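Plullthorpe Paper Recipes

A plain-text collection of recipes copied from the parish cookery booklets of Plullthorpe and the villages near it. There are 298 recipes in this release. It is meant for people who want to search, cook from or study home cooking of the kind that was typed up and stapled together for fetes and school funds.

What is in the folder

recipes/ holds one text file per recipe, named by booklet and page.
index.csv lists title, booklet, page, oven setting as printed, and servings if given.
units.txt explains the measures we met and what we take them to mean.
notes/ has remarks on spellings and on recipes that appear more than once.

Where the recipes come from

The text was taken from four booklets. The largest is the Jurow booklet, with 153 recipes, mostly puddings, cakes and jam. The Villanueva booklet is short but has nearly all of the fish dishes. The other two have lost their covers and are called A and B in the index.

Pages were typed by hand. We tried text recognition first, but the duplicated pages were too faint for it and fractions came out wrong too often. Each file was then read against the page a second time, on a flat table in daylight.
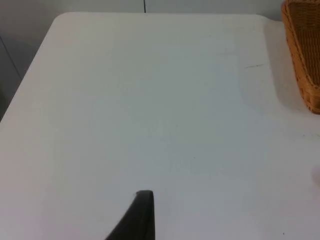
Measures

Most recipes use ounces and pints. We have left these as printed and added grams and millilitres in square brackets. A pint is always the imperial pint. "A cup" is not defined in any of the booklets, so it has no conversion. "A tin" has none either, except where the weight is printed.

Oven settings are kept in the form used on the page – gas mark, Fahrenheit or words such as "moderate". The index gives a Celsius figure next to gas marks only. Settings in words are left alone.

Known problems

Page 50 of the Jurow booklet is torn and the method for the marrow chutney stops after the vinegar goes in. The file is marked INCOMPLETE.

Booklet B gives 200 as the temperature for a sponge without a unit. We think Fahrenheit is unlikely but have not changed it.

Some bottling and pickling methods are out of date and should not be followed for food you mean to keep. They carry the tag OLD-METHOD on the first line.

Using the files

Files are UTF-8 with Unix line endings. The index opens in any spreadsheet, but import the page column as text or the leading zeros will go. The Fluson reader can load the recipes folder directly if you set the title line to 2.

Changes

August release: Villanueva fish recipes added, "desertspoon" corrected to "dessertspoon" in the index but kept in the recipe text, two duplicate shortbreads merged.

Corrections are welcome. Please give the file name and the line, and say whether you are working from a copy of the booklet or from memory.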